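Toy library moves to Phuthong Hall in June

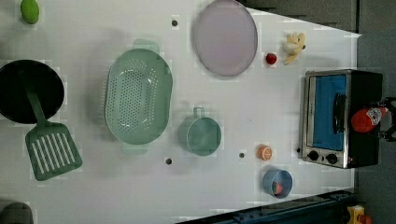

The toy library will close its counter at Bulier Road at the end of May and open again in June in the ground floor rooms at Phuthong Hall. Borrowing will stop for the two weeks in between. Anything due back during that time has been extended to the first session at the new place, and no late charges will be added.

The lease at Bulier Road was not renewed. The new rooms are a little smaller but all on one level, with a ramp from the car park and a toilet with a changing table. The number 70 bus stops outside. Parking is free after 4pm and limited to two hours before that.

Manee Intarasuk, who has run the library for the past six years, will stay on as manager. She has asked members to return large items early if they can, in particular slides, ride-on cars and the water tables, which take up most of the van. The removal is being done in three trips by Zirik, the firm that moved the adult learning centre last year.

Stock

The catalogue was checked in spring and now lists 2,393 items. Puzzles and pretend play sets are still the most borrowed groups, followed by train track. Baby toys are borrowed less than they used to be, and the shelf space for them will be cut by half. There is a waiting list for the balance bikes, and two more have been ordered.

Sets with missing parts have been put to one side. If you find a stray piece at home, bring it in even if you don't know which set it came from. A tray will be kept by the door for these. Jigsaws with one piece missing will be lent out with a note on the lid, and those missing more will be given away.

Please wipe toys down before returning them and take out any batteries you have put in yourself. Soft toys and dressing-up clothes should be washed at 40 degrees where the label allows it.

Membership and fees

Membership stays at its present price until the end of the year. The library has almost 400 member families, and cards issued at Bulier Road will go on working. Childminders and playgroups can still borrow up to ten items at a time for four weeks. For families the limit is five items for three weeks.

A grant of £1,000 has been received towards shelving. It will not cover the whole cost, and a sale of withdrawn stock will be held in the car park on the last morning at Bulier Road, starting at 9.30am. Cash only. Buyers should bring their own bags.

Online booking

Reservations will be made through Clikell once the new rooms are open. Members will get an email with a link to set a password. The paper reservation book will be kept going until the end of summer for anyone who prefers it. Existing reservations will be copied across by staff, so there is no need to make them again.

Opening hours at Phuthong Hall will be 9.30am to 12.30pm and 2pm to 5pm. The phone number is unchanged.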